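The long life of the kitchen-table toy

Ferhat Karaca keeps the oldest things in his shop on the lowest shelf, where small children can reach them. There is a tin kettle with no lid, a set of scales that no longer balances, and a box of wooden eggs with most of the paint gone. None of it is for sale. Customers who ask are pointed to the rest of the room, where 506 pieces of play food are sorted into trays by type.

The shop is called Skamell and it sits at the quieter end of Lamden's high street, between a shoe repairer and a closed bank. Karaca opened it after years of selling toys of every kind from a market stall. The stall did dolls, cars, kites and puzzles. The shop does kitchens and almost nothing else.

"I looked at what people came back for," he says. "A kite they bought once. With the food, they came back for the bread, then for something to put on the bread."

Pretend cooking is one of the few kinds of play that has changed very little in a century. The cookers have been redesigned many times to match the ones parents use, and the boxes they come in have got brighter, but what a three-year-old does with them is much the same. Something goes in a pot. It is stirred for a long time. It is put in front of an adult, who must eat it and say that it is nice.

Zoila Zapata has run a playgroup in Lamden since before Karaca had his stall, and she has strong opinions about which toys earn their space. The home corner, as she still calls it, takes up a third of the hall. She has 38 children on the books across the week and says it is the only corner that is never empty.

"You get the quiet ones in there first," she says. "They can be busy with a saucepan and not have to talk to anybody. Then another child wants a cup of tea, and they're talking."

She does not care for the very large plastic kitchens with sounds and lights. Her own is a painted cupboard with four circles drawn on top for the rings. The children have never asked why it does not light up. What they do ask for is more plates. A tea party stops quickly if there is one plate short, and plates are the thing most often carried off to other parts of the hall, to be steering wheels, hats and ponds.

Karaca hears the same from his customers. Plates outsell pans, and they do so all year round. He stocks them in wood, enamel and plastic, and the plastic ones go fastest, partly on price and partly on colour. Children sort by colour before they sort by anything else, he says, and a green plate will have an owner within minutes.

Then there is the food itself. Older sets leaned heavily on fruit, with perhaps a fish and a loaf. Makers liked fruit for practical reasons. An apple is easy to turn on a lathe and easy to paint. It was also what people thought children ought to want. The sets sold now are closer to what is in the fridge at home. Karaca sells pizza slices, noodles, flatbreads, dumplings and a great many bottles. The bottles puzzled him at first, as there is nothing to do with a bottle that does not open.

"They squeeze it," he says. "It's hard as a brick, and they squeeze it, and they make the noise." 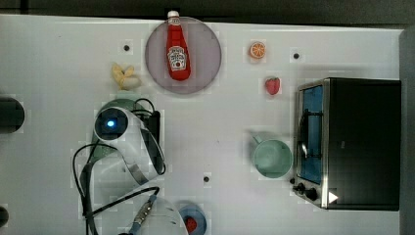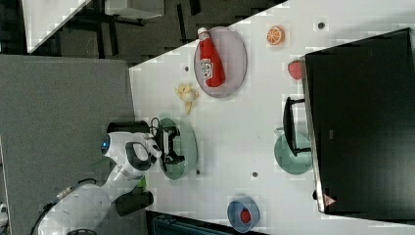
Ketchup on a plate, with a toy banana alongside in the first picture.

Reading time: 6 minutes

The noise matters more than it might seem to. Zapata says she can tell how long a child has been playing kitchens by how much of it is done with the mouth. The youngest bang things together. A little later the frying pan starts to hiss and the tap starts to run. By four, many of them have dropped most of the sound effects and replaced them with instructions, usually given to somebody smaller. Don't touch that, it's hot. You have to wait. There isn't any left.

A good deal of this is copied directly from home, and parents who help at the playgroup sometimes hear more of themselves than they would like. Zapata remembers a girl who served every meal with her back turned, looking at a wooden block held to her ear. Another child refused to let anyone start until the whole table had been wiped, including the legs.

Realism is the point on which the two of them disagree. Karaca thinks children want things to look right. He has watched them turn down a plain red cylinder and pick the bottle with the label and the cap, and he buys in what they pick. He is fond of a range by a small maker called Plaker, whose vegetables are sold with the odd bruise and bent stalk painted on. The Plaker carrot is the single most expensive carrot in the shop and he has trouble keeping it in.

Zapata would be happy with conkers. Every October she brings in a bucket of them and tips it out by the cupboard, and for weeks they are peas, eggs, potatoes, sweets and money. She says that the more a toy looks like one thing, the harder it is for a child to make it another. A plastic sausage is a sausage. She does allow that the sausages get used, and that when a box of shop-bought food was given to the group last winter it was emptied in a morning and had to be put away at lunchtime so that anything else could happen.

There is not much between them in practice. Karaca has a basket of plain wooden discs by the till, which he sells by the handful. Zapata's cupboard has a proper whisk in it, and a real colander with one handle missing.

Both are asked for advice by grandparents, who are the main buyers of toy kitchens and often worry about choosing the wrong one. Karaca tells them to spend less on the cooker and more on what goes in it. He also tells them to check the height. A worktop should come to the child's waist or a bit above it, and many of the cheaper units are too low by the second birthday. If there is no room for a cooker, he says, a low table and a washing-up bowl will do the job.

For washing, he suggests warm water and ordinary soap for plastic, and a damp cloth for wood, which should be left to dry away from the radiator. Painted wood that has begun to flake should be retired. Felt food is popular with adults and looks well in photographs, but it picks up hair and crumbs and he stocks very little of it.

Secondhand sets are worth having. The pieces do not wear out so much as wander, and most families have a lemon somewhere that came from a set nobody can remember. Karaca keeps a tray for strays near the door. People leave what they have found behind the sofa and take what they are missing. On the afternoon I visited there was a single fried egg in it, half a loaf, and a small jug marked underneath with the name Dambrauskienė in faded ink. He has had that jug for years and has put it back in the tray each time someone has tried to hand it in at the counter.

Business is steady. The weeks before Christmas bring in people who want the big boxed kitchens, and he orders in 39 of them and does not reorder when they are gone. The rest of the year is plates, bread and bottles. He says he prefers it, as the customers are shorter and they know what they want.

Zapata was due in the next day to replace some cups. She had a list with her when we spoke, written on the back of an envelope: six cups, any colour, a teapot if he had one without a fiddly lid, and more plates.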